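[Girkwood-house] Re: Loose cables in the back room
September 2006

On the house list, Papadopoulos wrote:

> I went through the back room and there are cables hanging off
> most of the tables. Can we just tape them all down and be done
> with it? I have a roll of duct tape left over from June and
> don't mind doing it. Also, does anyone know what the thin white
> ones are for? There are 9 of them in the drawer and none has
> a label.

Please don't use the duct tape. We did that at the old place and it left a gray film on the tabletops that took two evenings to get off. It also pulls the jacket on the thin cables when you lift it. If something has to be taped for a day, use the cloth tape on the shelf by the door.

For the rest I would do it this way:

Black power cords go along the wall side and get tied to the table leg. I bought a bag of Vundden ties, the kind that open again. Leave enough slack that the table can be moved a hand's width without pulling the plug.

The thin white ones are harder. They are stiff and keep whatever bend they had in the drawer, so they never lie flat. Don't tie them tight. One loose tie near each end is enough. On a pale top they are easy to miss, and I have caught my sleeve on one more than once. A flag of colored tape helps.

As for what they are for, five came with the Jundora lamps and should go back in the lamp box. The other four I can't place. I tried them on the radio and on the old phone base and they fit neither. Put them in an envelope marked "unknown" and if they are still there at the end of the year we can throw them out.

The long extension cord is 61 feet and belongs on the hook, not coiled under a table. Whoever had it last wound it around an elbow and it is full of twists. I will lay it out in the hall and let it relax before it goes back up.

I can be there after supper most nights if you want a second pair of hands. The bag of ties is in the top drawer.

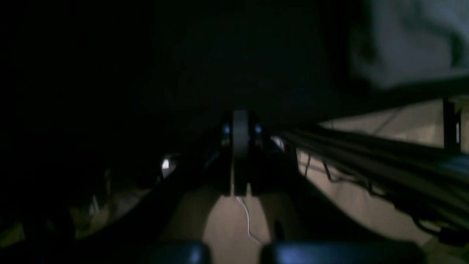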